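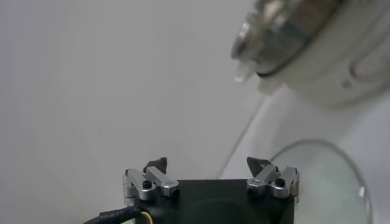
How to Bleed a Radiator and Restore System Pressure

Applies to sealed hot water systems with panel radiators and a pressure gauge on the boiler. Steam systems are not covered.

Tools: radiator key or flat screwdriver, rag, small cup.

1. Turn the boiler off at the thermostat and wait until the radiators are cool to the touch. Bleeding with the circulator running can pull air into the loop.

2. Read the gauge and write the value down. A cold system in a two-story house normally sits between 12 and 14 psi.

3. Start with the lowest radiator on the supply side. Fit the key on the bleed valve at the top corner and hold the cup under the outlet.

4. Turn the key counterclockwise a quarter turn. Air will hiss out. Do not remove the screw completely.

5. Close the valve when a steady stream of water appears. Snug is enough; the brass seat is soft and strips easily.

6. Repeat for each radiator, finishing on the top floor.

7. Read the gauge again. If it is below 12 psi, open the fill valve slowly, stop at 14, and close it fully.

8. Restart the boiler with the thermostat at 65 °F or higher, whatever it takes to call for heat. Check every bleed valve for drips once the radiators are warm.

If a radiator is still cold at the top after two passes, check that both end valves are open. If the gauge drops again within 5 days, look for a leak or a failed expansion tank before adding more water.

Last updated 18 February 2024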